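Open day at the Plilside workshop
Saturday, November 24, 2018

I had been promising myself a trip out to Plilside ever since the October newsletter, and I'm so glad I finally went, even if the bus dropped me at the wrong end of the estate and I had a good long walk past the tyre place (bring a proper coat if you go). Tea and a very decent flapjack on arrival, then straight through to the bench where the Zeslow and Watum grippers were being compared.

Most of the talk was about picture frames, which I hadn't expected to find so absorbing. A frame lying flat gives a gripper very little to get hold of, and the glass throws the lights back at the camera, so it makes a good awkward test piece. The board they work on is a lovely old varnished thing with a great crack along it, and I'm afraid I asked more about that than about the software.

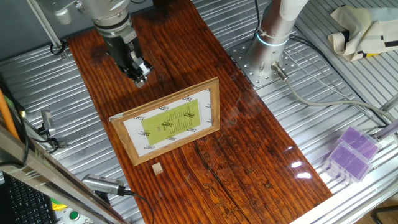 The frame lying flat on the board, with the small wooden block beside it.

The Zeslow is the slimmer of the two and opens to 100 mm. The Watum is heavier, costs £1,329 with its mounting kit, and has a softer way of closing that I rather took to. We were told the Zeslow had done 800 cycles on their own bench without new fingertips, though I'd like to hear how it copes in a dustier place than this one! Both talk to the same Palamarchuk controller, so swapping over is mostly a matter of bolts and a cable, and a fair bit of patience with the settings.

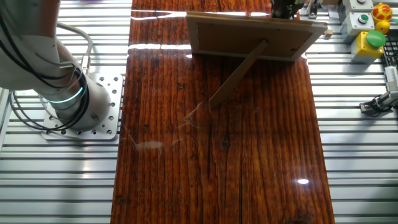 Standing a frame up is a different job altogether from lifting it, and we had a long chat over second cups about the strut at the back, which has to be out at a decent angle before anything lets go. The general feeling was that softer fingers help there, and that a second camera view is worth the trouble of calibrating. I came away leaning towards the Watum for our own little cell, price permitting.

There were 7 of us on the afternoon tour and we overran badly. Parking is free round the back, and the next open day will go up on the Plilside noticeboard.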